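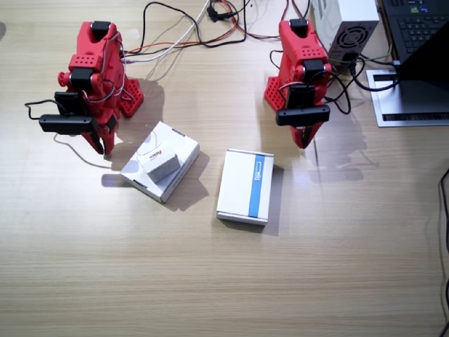 Court open house, Havurley, September

The session on film and TV libel cases drew about 112 people. Paula Căpraru walked us through a motion to dismiss.
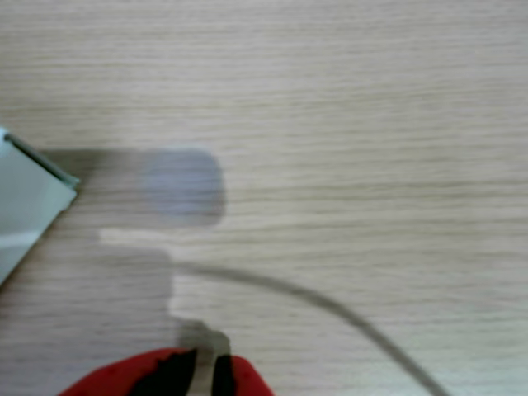

The mock case was Gelter v. Avcı, over a crime drama. I took notes at a table with a pale wood grain, and filled two pages before the judge ruled on venue.
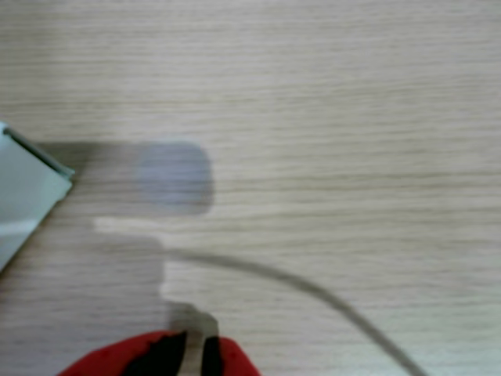

Nayara Godoy thought the opinion claim should have gone to a jury. The clerk's copy of the file ran 699 pages.

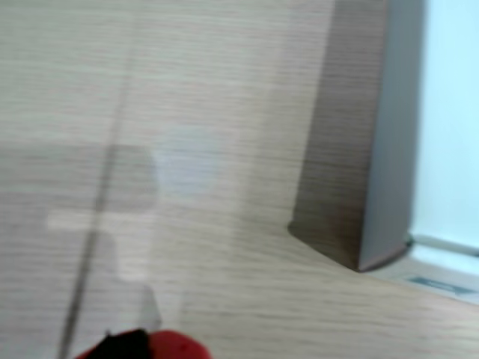 Wood surface, Havurley open house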